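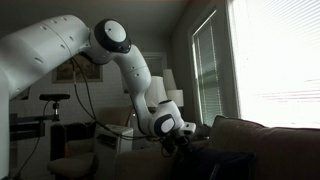
Small OLED display goes blank after a while, fine again after unplugging. Wiring or code?

Hi all, hoping someone can put me out of my misery. I've got one of those little monochrome OLED displays (the kind with four pins, I2C) hooked up to a Trukell board, and it shows the temperature from a sensor in the greenhouse. On the bench it ran all evening without a hiccup. Since I moved it to its proper home it works for a bit, sometimes an hour, sometimes most of the morning, and then the screen goes blank or freezes on whatever it was showing last. The board itself is still alive when this happens, I know that because the status LED keeps blinking and I can still see readings coming in over serial if I take the laptop down there.

The main difference is the cable. On the bench I had short jumper leads, and now there's 2 metres of old phone cable between the board and the screen, so that I could keep the board in the dry box and have the display by the door. The sensor is still on short wires right next to the board, on its own pins.

What I've tried so far:

- a different display, same make, same result
- a different USB supply
- resoldering the header on the screen end, which I'll admit was ugly
- updating the display library

Resetting the board with the button does NOT bring the screen back, which surprised me. I have to pull the power completely and count to 10. I've no oscilloscope, only a cheap multimeter, and I'd like not to spend much on this. Any ideas?

fatiddale_sheds
Posted 21 February 2023

We use cookies to keep you signed in and to see which pages get read. By carrying on you agree to this. Accept all | Manage settings

Jendham

It's your cable, I'd put money on it. I2C was meant for chips sitting near each other on the same board, and while you can often get away with a couple of metres, phone cable is a poor choice because you've got clock and data lying right alongside each other and they pick up each other's edges. The display sees a clock pulse that never happened, loses its place, and after that it's talking nonsense. Your reset button only restarts the Trukell. The screen has no idea anything has changed and stays muddled until its own power goes away, so what you're seeing makes complete sense to me.

I'd go at it in this order, cheapest first.

Slow the bus down. Most display libraries set it to 400 kHz without asking you. Put it at 100 kHz, or lower still if your board will allow it. For a temperature reading you won't see any difference on the screen. Check where you set it though! Mine had a line in the setup that I thought was doing the job and then the library quietly put the speed back up every time it drew something.

Then look at the pull-ups. Those little modules usually have resistors fitted already, often 4.7k or 10k, and on a long cable that can be too weak. With everything unplugged, measure from SDA to VCC with your multimeter, and the same for SCL. If you read near 10k, try adding a 4.7k across each at the board end. Don't go mad and keep adding more, the chips have to be able to pull the line down against them.

After that, swap the cable. A bit of network cable is good for this if you pair SDA with ground in one twist and SCL with the supply in another. Never put SDA and SCL in the same twisted pair (I did exactly that the first time and it was worse than the phone cable).

Last thing, while you're in there, put a small capacitor across the supply at the display end. 100nF plus something like 10uF. Costs pennies.

Jankauskaitė

Agree with most of that, but I'd add a bit of code as well so you aren't walking down the garden whenever it sulks. Every few minutes, call the display's begin or init routine again and redraw the lot. You get a tiny flicker and it rescues the screen in most cases. If the data line is being held low it won't help on its own, and you'll need to toggle the clock pin by hand nine times before starting the bus up again. There are plenty of bits of code for that if you search "I2C bus recovery".

Also, is there a heater or a pump on the same socket? I had one that only went blank when the fridge kicked in. Worth writing down the times it fails for a day and seeing if they match anything.

oldsolder30

just get a different screen mate, those oleds are rubbish. had 2 and both died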